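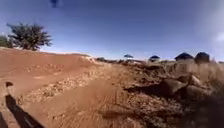
Procurement of outdoor mobile robots

Procurement of outdoor mobile robots is the planning, budgeting and purchase of wheeled or tracked machines meant to travel over unpaved ground. Buyers include farms, quarries, water boards, estates and rural survey offices. The subject overlaps with the buying of ordinary plant, but differs from it in the share of the cost that falls after delivery and in the weakness of the evidence on which most purchases are made. Published accounts come largely from sellers, and claims of savings should be read with that in mind.

Contents
1 Background
2 Stating the need
3 Costs
4 Ground and site
5 Trials
6 Leasing and service contracts
7 The Bullanthorpe purchase
8 Criticism
9 See also

Background

Early outdoor robots were mostly built by the people who used them, and there was little to procure beyond motors, batteries and time. Complete machines with a price list came later. Their makers borrowed the sales language of warehouse automation, where floors are flat, routes are known and a machine can be judged by how many trips it makes in a shift. Very little of this carries over to a dirt track. Even so, the payback tables used in warehouse sales still turn up in outdoor quotations, often with only the heading changed.

Stating the need

A purchase normally begins with a written statement of need. In practice many such statements are written after a machine has been chosen, and describe it closely enough to rule out any other. The procurement writer Consuelo Nava calls this "buying backwards" and regards it as the commonest fault in the field.

A usable statement gives the route to be travelled, the load, the times of day, the worst weather in which the work must still be done, and what happens at present when the work is not done. The last item is the one most often left blank. If a missed run costs nothing, the case for a robot is weak whatever the price.

Costs

The quoted price usually covers the vehicle, one battery, a charger and a short period of support. Items commonly left out are:

Spare batteries
Mast, camera and other sensors beyond the standard fit
Radio or mobile data link
Transport to and from the site
Software licence after the first year
Tyres or tracks
Insurance
Wages of the person who watches the machine

The wages line has the largest effect on the result. Sellers tend to assume that one person can watch several machines at once. On rough ground, where a vehicle may stop at any unfamiliar rut, that assumption has seldom been tested over a full season. A buyer who cannot free the watcher for other work has gained a vehicle and kept the wage bill.

Depreciation is also hard to judge. There is little second-hand market, and a machine whose software is no longer supported may be worth only its motors and frame. Careful budgets put the resale value at nil.

Ground and site

Data sheets describe ground in terms such as "all-terrain" or "off-road", neither of which has an agreed meaning. Slope limits are often measured on a firm ramp. Powdery soil, loose gravel and hard clods ask different things of a drive system, and a single track may have all of them within a short distance. Soft dust reduces grip, gravel shifts under a turning wheel, and a large clod can catch the underside of a low vehicle.

Light matters as well. Low sun throws long shadows, including that of the robot's own mast, and some obstacle detection software has trouble telling a dark patch from a hole. Buyers are advised to ask for the time of day at which any demonstration footage was recorded. Dust on lenses is treated in most manuals as a cleaning task, with no figure given for how often it will need doing.

Where a route passes near homes or is shared with walkers, carts or animals, permission and signs have to be budgeted for too. These costs are small beside the vehicle but can hold up a start by months.

Trials

Trials are offered by most sellers, usually on ground of the seller's choosing and with the seller's engineer at the controls. Such events show that the machine works for its maker. A trial of value to the buyer is held on the buyer's own route, is driven by the buyer's staff, and runs long enough to include a breakdown. Every stop should be logged, including those cleared in a few seconds, as short stops are the ones left out of sales reports.

Evaristo Alvarado, who has written on plant hire, argues that a trial should be paid for by the buyer. A free trial, in his view, leaves the buyer feeling in debt and the seller feeling entitled to an order.

Leasing and service contracts

Leasing moves the risk of early failure to the supplier, at a higher total price. Contracts vary in what counts as a working day. Some treat a robot as available whenever it is switched on, even if it is stuck. Others leave out faults put down to "site conditions", a phrase wide enough to cover most faults outdoors.

The Bullanthorpe purchase

The Bullanthorpe estate sought quotations from Turna, Garkov and Van Hecke for a vehicle to inspect its field tracks. Its land manager, Dulce Trujillo, scored each offer out of 100, with price given the greatest weight. Turna won with 69 and the estate ordered 2 vehicles.

A review by Zyanya Huerta, published on Apr 8, 2026, found that the scoring had given no marks for repair time and that the second vehicle had mostly been used as a source of parts. Trujillo replied that inspections had become more regular. The review accepted this but noted that no record of earlier inspections had been kept, so the claim could not be checked.

Criticism

Sofia Meireles has questioned whether many outdoor purchases should reach the quotation stage at all. She points out that business cases rarely compare the robot with a cheaper change, such as grading the track, fitting a fixed camera or visiting less often. Supporters answer that early buyers pay for learning that later buyers will use. Few of those early buyers have published what they learned.

See also

Capital budgeting
Plant hire
Unmanned ground vehicle
Whole-life cost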